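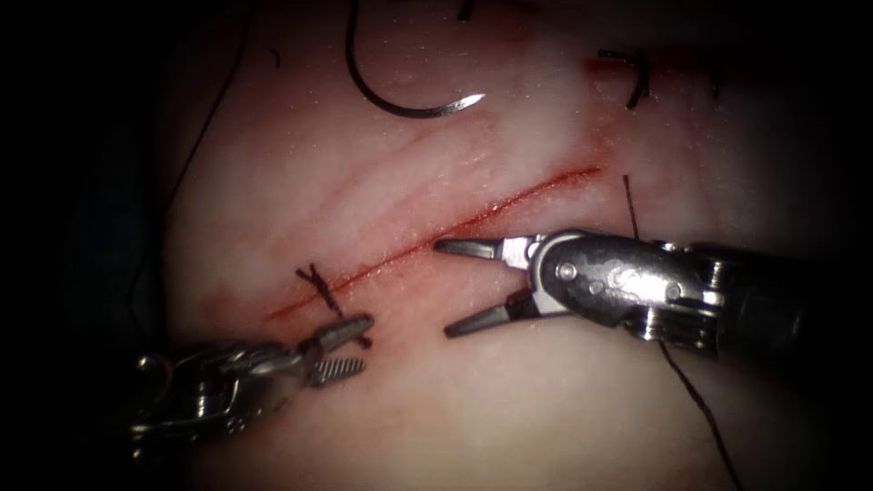 Quick one, kettle's on and I have 20 minutes before I have to leave.

Suture pad night again. Marichka asked what I do with my evenings now and the answer is, I close the same cut over and over. Sorry if you came here for the Savulcombe walk, that post is coming, probably in May at this rate.

So. Long diagonal cuts are the ones that get me. Straight across, fine, I can do those half asleep. Put it on a slant and my spacing goes to pieces by the third stitch. First two lovely. Then a big gap, then I panic and cram three in at the top end like I'm sewing a button on.

What helped this week:

Leaving a longer tail. I was cutting them mean and then fishing around for the end.

Black thread. Used to hate it, looks so harsh on the pale pink, but at least I can see the stuff.

Smaller bites. Abdul-Rahman Nutsugah has been telling me this for 6 weeks and I have been nodding and not doing it. Did it. Edges sat flat. Very annoying.

Still bad: pulling too tight. Tissue puckers, I say a word, I take it out and start agian. Also my knots wander over to one side and I dont know why. If you know, comments are open.

Goal is a whole line in under 30 minutes with no redo's. Best so far had 2, and one of those was pure temper – the stitch was fine, I just didn't like the look of it.

Ok kettle. Shoes. Where are my keys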